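Cillside Home Cooking Project - Progress Report to the Nikzad Fund
2013-07-21
Prepared by Tia Birkett, project lead
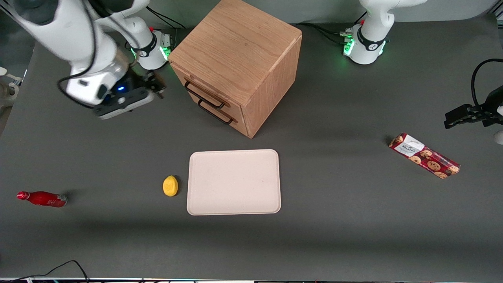
Lemon, cookies, a red bottle and the wooden drawer cabinet.

1. Enrollment

157 households are now signed up, against a first-year target we passed in June. Most came through the school newsletter and the clinic in Clultitdale. The flyers we paid for brought in very few people and we do not plan to print more.

Attendance is less even. The evening sessions are full. The morning session at Clultitdale has dropped to almost 20 and Ilze Org has asked to move it to early afternoon, after the bus from the north side gets in. We would like to try this from the start of the next block.

2. Sessions

The first block covered soups, beans and rice, and baking without a mixer. Shirley Ellwood rewrote the recipe cards after the first month. The old ones used weights and most people at home only have cups and spoons. The new cards are on one side of the page and the type is larger.

Hrvoje Petkov taught the knife skills class twice and it will run again in the fall. He has asked for better cutting boards - the thin ones slide.

3. Food costs

Produce came in under budget. Oil and flour went over, mostly because our supplier, Firkeo, stopped selling the larger sizes. Lionel Whitlock has quotes from two other suppliers and will pick one before the next order. We are not asking for a change to the food line.

4. Problems

The oven at Cillside was out of service for 3 weeks. We moved the baking classes to the church kitchen, which did not charge us, but we lost one class completely and have not made it up. The repair bill was paid from the equipment line and a copy of the invoice is attached.

Child care is still not settled. Several parents left the program for this reason and said so on the exit form.

5. Next period

Start the second block, move the Clultitdale session, replace the cutting boards, and send out the follow-up survey. The spending table is on the next page.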